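홈 > 음악 > 찬양 이야기 > 타래 모음

이 사이트는 이용 편의를 위해 쿠키를 사용합니다. 계속 이용하시면 쿠키 사용에 동의한 것으로 봅니다. [동의] [설정]

2019년 10월 11일
글쓴이: 성가대 알토 둘째 줄

Laditmont 새 음반을 2주째 듣고 있습니다. 제목은 Riviere이고 열두 곡, 전체 52분입니다. 곡마다 짧게 적어 보려고 타래를 엽니다. 전곡을 다 다루지는 않습니다.

먼저 배경부터. Laditmont은 원래 교회 청년부 예배팀에서 출발한 팀입니다. 첫 음반은 거의 다 번안곡이었고, 이번이 자작곡으로만 채운 첫 음반입니다. 레이블은 Prumanis. 국내 배급은 아직 없어서 저는 음원으로 샀습니다.

1번 트랙은 연주곡입니다. 오르간 지속음 위에 어쿠스틱 기타가 들어오고 그대로 2번으로 넘어갑니다. 따로 떼어 들으면 심심합니다. 순서 섞기는 끄고 들으세요.

2번 "강가에서". 시편 46편이 바탕입니다. "한 시내가 있어 나뉘어 흘러" 그 구절이요. 음반 제목도 여기서 나온 것 같습니다. 후렴이 네 마디밖에 안 되는데 세 번 반복할 때마다 화음이 하나씩 두꺼워집니다. 회중 찬송으로 쓰기 좋습니다. 음역은 낮은 라에서 높은 레까지라 아침 예배에도 무리 없습니다.

3번은 빠른 곡. 드럼이 앞으로 많이 나와 있습니다. 가사는 감사 목록에 가깝고, 솔직히 저는 잘 안 듣게 됩니다. 청년부에서는 이 곡 반응이 제일 좋았습니다. 취향 차이겠죠.

4번 "아직 밤인데". 이 음반에서 가장 많이 들은 곡입니다. 1절은 기도가 안 나오는 사람의 말입니다. 2절에서도 해결이 안 됩니다. 다리 부분에 가서야 "당신이 먼저 와 앉아 계셨습니다" 한 줄이 나오고 반주가 빠집니다. 그 뒤에 후렴을 크게 다시 부를 줄 알았는데 안 부르고 끝납니다.

이 곡 때문에 예배 순서를 한번 바꿔 봤습니다. 보통은 빠른 곡으로 열고 느린 곡으로 내려오는데, 4번을 맨 앞에 놓고 침묵 기도를 바로 붙였습니다. 처음엔 다들 어색해했고, 끝나고 나서 그 순서로 또 하자는 분이 있었습니다.

5번과 6번은 이어지는 곡입니다. 5번이 사장조로 끝나고 6번이 마단조로 시작합니다. 조표가 같아서 건반 치는 분은 편합니다. 6번은 애가 3장을 거의 그대로 옮겼습니다. "아침마다 새로우니"를 밝게 부르는 곡은 많은데 이 곡은 끝까지 단조입니다. 애가 앞부분을 읽고 들으면 그 편이 맞게 느껴집니다.

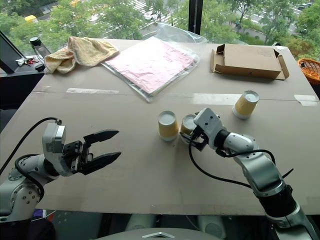
테이프로 이은 골판지를 깐 탁자와 양쪽에서 들어온 로봇 팔

7번 "Giter". 제목 뜻을 물어보신 분이 많았습니다. 음반 소개글에 따르면 멤버들이 처음 연습하던 동네 이름이라고 합니다. 성경 지명인 줄 알고 사전을 한참 뒤졌는데 아니었습니다. 가사는 그 시절 이야기이고, 찬양이라기보다 간증에 가깝습니다. 예배 시간에 부를 곡은 아니고 집에서 듣기 좋습니다.

8번은 옛 찬송가 편곡입니다. 자작곡 음반이라고 했는데 가락만 옛것이고 가사는 새로 붙였습니다. 3절이 특히 좋습니다. 다만 절마다 글자 수가 조금씩 달라서 처음 부르면 박자를 놓칩니다. 연습 때 우리도 3절 둘째 줄에서 계속 엇갈렸습니다. 악보에 숨표를 표시해 두는 걸 권합니다.

9번은 짧습니다. 43초. 아카펠라로 "주여" 한 마디만 돌림노래처럼 부릅니다. 처음엔 건너뛰었는데 지금은 10번 들어가기 전에 꼭 듣습니다. 네 성부이고 베이스가 가장 늦게 들어옵니다.

10번 "길이 없던 곳". 이사야 43장이 아니라 출애굽기 14장입니다. 헷갈리기 쉽습니다. 바다 앞에 서 있는 백성 쪽에서 쓴 가사이고, 바다가 갈라지는 장면은 안 나옵니다. 갈라지기 직전에 곡이 멈춥니다. 기다리는 시간을 다룬 찬양이 드물어서 반가웠습니다.

11번은 아직 잘 모르겠습니다. 후렴에 같은 말이 너무 많고 전자음이 제 귀에는 거슬립니다. 몇 달 뒤에 다시 들어 보고 생각이 바뀌면 여기에 덧붙이겠습니다.

12번 마지막 곡은 축도입니다. 민수기 6장의 "여호와는 네게 복을 주시고"를 그대로 노래합니다. 1번 트랙의 오르간 음이 여기서 다시 나옵니다. 예배 끝나고 사람들이 나갈 때 틀어 놓으면 딱 맞습니다. 길이도 적당합니다.

녹음 이야기도 조금. 전체적으로 목소리가 앞에 있고 잔향이 적습니다. 큰 예배당 소리를 기대하면 좁게 들릴 수 있습니다. 저는 이어폰으로 들을 때 더 좋았습니다. 차에서는 4번과 9번이 거의 안 들립니다.

악보 질문에 한꺼번에 답합니다. Prumanis에서 나온 공식 악보집은 2번, 4번, 8번, 12번만 들어 있습니다. 나머지는 코드만 있습니다. 제가 딴 6번 악보를 보내 달라는 분들이 계신데, 저작권 때문에 드릴 수 없습니다. 레이블에 직접 문의해 주세요.

번역에 대해서도요. 위에 적은 한국어 제목과 가사는 제가 옮긴 것입니다. 공식 번역이 아니니 주보에 실을 때는 확인하고 쓰세요. 4번 다리 부분의 "앉아 계셨습니다"는 원문이 "기다리고 있었다"에 더 가깝다는 지적을 받았습니다. 맞는 말씀이고, 저는 곡 분위기 때문에 그렇게 옮겼습니다.

처음 듣는 분께는 2번, 4번, 10번 순서로 권합니다. 시간이 되면 그다음에 1번부터 쭉 들으세요.

내년 3월에 라이브 음반이 나온다는 말이 있는데 확인된 건 없습니다. 소식이 나오면 이 타래에 잇겠습니다.

추가: 8번 빠르기를 물어보신 분. 음원은 조금 느린 편이고, 저희는 그보다 약간 빠르게 부릅니다. 느리게 하면 3절에서 숨이 모자랍니다.

추가 하나 더: 6번을 사순절에 써도 되느냐는 질문이 있었습니다. 됩니다. 저희도 그렇게 쓰려고 아껴 두고 있습니다.

찬양 이야기 소식지를 메일로 받아 보세요. 구독은 언제든 해지할 수 있습니다.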